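The Long Work of the Ilcombe Cut

Visitors to Ilcombe often take the straight channel below the town for a natural river. It was dug by hand, over nine years, and the records of its making have lain for most of their life in the strongroom of the Weidemann estate office. Mohsin Khattak, who has spent much of his career on the history of river works, has now read them from end to end. He spoke with the Society in September.

"The old river wandered," Mr. Khattak said. "It came down past Girnevine, spread over the low pasture every winter, and left the mill without water every summer. Both the farmers and the miller had reason to complain, and they complained mostly about each other."

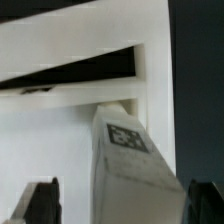
The first proposal was modest. The estate's surveyor wished only to raise the banks at Girnevine and clear the weed. Mr. Khattak found his estimate folded inside a rent book, with a note in another hand declining to pay it. Two wet winters followed, and the second carried away the footbridge and a good part of the road.

"After the road went, the argument changed," he said. "The parish could no longer get its grain to market, and people who had no land on the river at all began to attend the meetings."

The plan finally adopted called for a new channel and a single sluice at Plarkier. At the height of the work 300 men were employed, many of them from outside the county. The pay sheets give their names, their days, and the deductions made for lost tools.

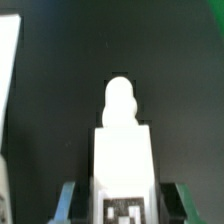
White block seated in a recess in a dark gray panel.

Asked what had surprised him in the papers, Mr. Khattak pointed to the quarrel over the sluice. The miller held that its sill had been set too high and petitioned to have it lowered. The estate refused. "There are 30 letters on that one question," he said. "They are very polite at the beginning."

The Society's archivist, Clem Pirihi, joined the conversation at this stage. Mr. Pirihi has prepared the handlist to the collection and was able to show that the sill was lowered after all, at night and without permission. A carpenter's bill for the work survives among the mill papers.

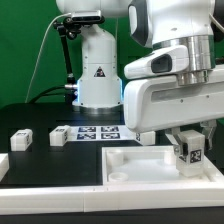
"I had read the estate's side and believed it," Mr. Khattak said. "Clem put the bill in front of me and I had to rewrite a chapter."

The pasture was dry enough to plow within a few seasons. Not everyone gained by the change. The families who had cut reeds and taken eels on the wet ground received small payments, and several left the parish.
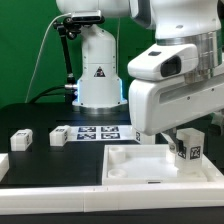

"Their claims are the hardest part of the collection to read," said Mr. Pirihi. "Most were written down by a clerk and signed with a mark. A few were turned down for arriving late."

The handlist describes 110 bundles and may be consulted in the Society's reading room. Mr. Khattak's study of the cut is with the printer, and members will be notified when copies are ready for collection.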